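Does a Robot Arm Ever Need a Doctor?

You may have heard that robots never get tired. Grown-ups who sell robots like to say this. It is a nice thing to say, and you should be a little suspicious of it.

At the Rollari workshop, one robot arm has a simple job. It picks up small electrical parts from a table and puts them where they belong. It has a gripper with two fingers, and a little camera near its wrist so it can look down at what it is picking up. The people there call the whole setup a cell. A cell is just the robot, its table, and everything it needs to do its work.

The seller's booklet said the cell would "look after itself." So we asked Panagiotis Yordanov, who looks after it.

"I have a list," he said. The list is two pages long.

What is on the list?

First he checks the fingers. The pads on a gripper wear down the way the soles of your sneakers do. When they get smooth, parts start to slip. Panagiotis rubs his thumb over each pad (with the robot switched off and locked, always) and looks for shiny spots. The booklet said a pair of pads would last for 2,363 hours. His last pair lasted nearly 1,000. Maybe the booklet tested them on something soft.

Next come the screws. Every time an arm starts and stops, it shakes a tiny bit. A tiny shake, over and over, can turn a screw loose. He uses a special wrench that clicks when the screw is tight enough. If you keep pushing after the click, you can hurt the threads, and then you have a bigger problem than a loose screw.

Then he wipes the camera. A fingerprint on the lens can make the robot miss a part by the width of a pencil. The robot doesn't know that it has a dirty lens. It goes on grabbing at the wrong spot, very calmly, until a person comes over.

Teaching it where things are

After new finger pads go on, the robot has to practice. New pads are thicker than worn ones, so the old settings don't fit anymore. Panagiotis puts a few parts on the table and tries them with the gripper moving slowly.

He picks shapes that cause trouble. A push button with a round cap is wide at one end and skinny in the middle. A capacitor is a part that stores a bit of electricity, and this kind is shaped like a tiny can, so it likes to roll. A box is easier, unless it sits too close to a finger.

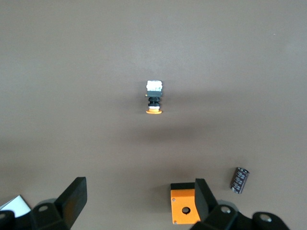

He runs 80 practice grabs before he lets the cell go back to work at full speed. If it drops even one part, he wants to know why. Sometimes the answer is the pads. Sometimes it is the camera. Once it was a crumb, and he won't say whose.

So is it smart?

Some people would call this robot smart. We are not so sure. It is very good at doing the same thing again. Move the table over by a hand's width without telling it, and it will reach for where the table used to be. A toddler would do better.

Panagiotis likes the robot, and says it has saved his wrists from a lot of boring work. He also thinks the booklet should have a page about the person with the wrench. We looked through it twice and didn't find one.

Words to know

Cell: a robot and the space and tools around it.

Gripper: the part that grabs. It can have two fingers, or more.

Thread: the spiral ridge on a screw.

Try it yourself

Put on a pair of thick winter gloves and try to pick up a coin from a table. Now take the gloves off and try again. Did you have to change how far you closed your fingers? The robot has to make that change too, but somebody has to set it up first.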